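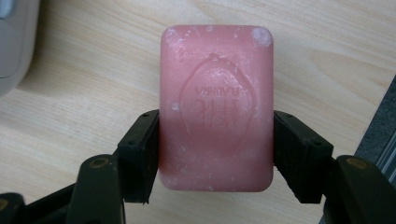
**Bathroom & washbasin / Soap**

I've been meaning to write about this soap since September, and a wet Friday has finally given me the excuse. If you're new here, this is the corner of the site where I write up whatever bars are doing the rounds at our house (there are far too many, I know, I know). This one is pink. A proper old-fashioned dusty salmon pink, like the bathroom suites everybody's gran had, and I'm terribly fond of it!

It came out of a mixed box I bought from Clelline, who do odds and ends and discontinued lines. The bars were loose in tissue paper with no wrappers, so I can't tell you much about where it was made, and the lettering is so shallow now that I wouldn't like to swear to any of it. There are small capitals and a couple of much bigger Chinese characters, all inside a raised oval with a little nub at one end. I do love a stamped soap. You feel you're getting something for your money before you've even run the tap.

On the kitchen scales a new one from the same box came to 111 grams, and this one was down to 85 when I last checked. That's slow going for our basin. The posh green bar from Barrios went in half the time and left the dish in a dreadful state. 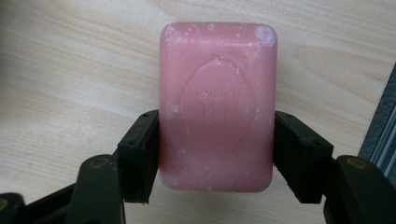 A reader wrote in to say that the white bits you get on an old bar are nothing to worry about, and that hers always went like that when she left them on the windowsill over the radiator. She gives them a quick rub under warm water and carries on. She also reckons a bar that has been left to dry out for a few months lasts far longer than a fresh one, and keeps hers in the airing cupboard between the pillowcases.

Well, I've tried the airing cupboard now and I'm a convert (the pillowcases smell lovely, too). I'm less sure about the rubbing. Ours has a chalky white patch up in one corner and specks all over the face, and I've left them be. I rather like a soap that looks as if it's had a life. The oval is holding up well, anyway, and that's usually the first thing to go.

For comparison, the Dasari rose bar lost its pattern in a week, and the Clindeck one never had a pattern to begin with, just a groove down the middle that collected fluff.

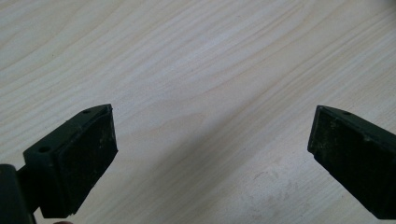 I still haven't settled on a dish. The ceramic one holds water, the wire one leaves lines, and the slatted one is a bit short for a bar this shape. I've seen one with a deep tray underneath that you can lift out and empty, so that's next on the list, once I've measured the shelf by the taps.

There are two more pink bars left in the box and I'm keeping both. Next time: the lavender ones.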